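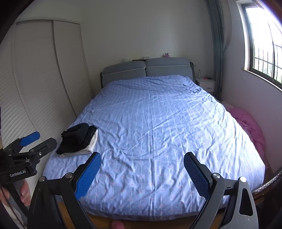
Hand-held grippers at the foot of a double bed, with folded clothing on the near left corner. The blue pads carry a fine textured grid.

Keeping a pair in step

A hand-held gripper has few parts that wear, and most of them are at the front. Each jaw ends in a rubber pad, each pad is carried by a black arm, and each arm turns on screws that work loose with use. The workshop at Velteck looks after 44 of these tools, issued in pairs to operators who fold, stack and carry household goods so that a robot arm can later be taught the same motions. The work is done in ordinary homes, and the tools come back with ordinary dirt on them.

The service sheet is two pages long. It was written by Gallen, the firm that did the first round of maintenance, and has been altered twice. The present version puts the pads first.

Pads

A pad that has picked up lint will still close on a shirt. It will also let the top layer of the shirt slide while the lower layer stays put, and the recording then shows a firm grip on cloth that did not move as expected. Thin cotton is the worst case. Fleece hides the fault and should not be used as a test piece.

Pads are brushed dry along both directions of the grid, then wiped with a damp lint-free cloth and left for ten minutes. Solvent is not used. An early batch was cleaned with alcohol at each return and the rubber hardened at the tip, where the cloth is first touched. Pads are changed in pairs. A new pad opposite an old one gives uneven drag, and a folded edge will creep towards the newer side as the jaws close.

The sheet sets a limit of 850 closing cycles between inspections. The limit is short for hard objects and about right for bedding, which sheds.

Pivots

The pivot screws are checked with the jaws half open. The technician holds the body in a padded vice, takes one arm near the pad and moves it across the line of travel. Any click is play at the pivot. The screw is taken up until the click goes, and the jaws are then opened and closed by hand through the full stroke. If the arm drags at any point the screw is backed off and the washer behind it replaced.

Thread lock is applied to the screw and never to the arm. Surplus runs into the joint and sets there, and the fault looks very much like a bent linkage. Ocampo, which supplies the spare arms, had three sent back as bent before someone took one apart. All three were straight.

Both arms must reach the centre line together. The check is made with a strip of card held upright between the jaws. If the card leans as they close, one side is leading. A small lead is harmless when picking up a box. On a duvet it pushes a crease ahead of the pad, and the operator corrects for it with the wrist without noticing.

Matching left and right

Tools are serviced as pairs and stay as pairs. Closing effort is measured at the handle with a spring gauge, and the two readings are written on the same line of the sheet. Where they differ by more than the permitted amount, the stiffer tool is stripped and cleaned before anything is done to the looser one. Dust in the linkage is the usual cause.

The jaw position reading is then set to zero with the pads just touching. It should be set after the pads are changed, a point the first version of the sheet had in the wrong order. Work done on 272 recordings had to be corrected for the thickness of a new pad.

Checks on site

The operator's own check is shorter. Open fully, close fully, look at both pads, pick up a single sheet of paper and put it down flat. It is done before the first task in each room and again after any drop, however slight. Prellico, which runs the home sessions, asks for it a third time when the task changes from folding to hard goods — a bottle or a small box will show up a loose pivot that cloth has been hiding.

A tool that fails goes back with its partner. Operators are asked not to tighten screws themselves. The sheet gives item 43, a sealed spare pair, as the replacement, and the fault is written on the bag before it leaves the house. Bags without a note are treated as full services and take their place at the end of the bench.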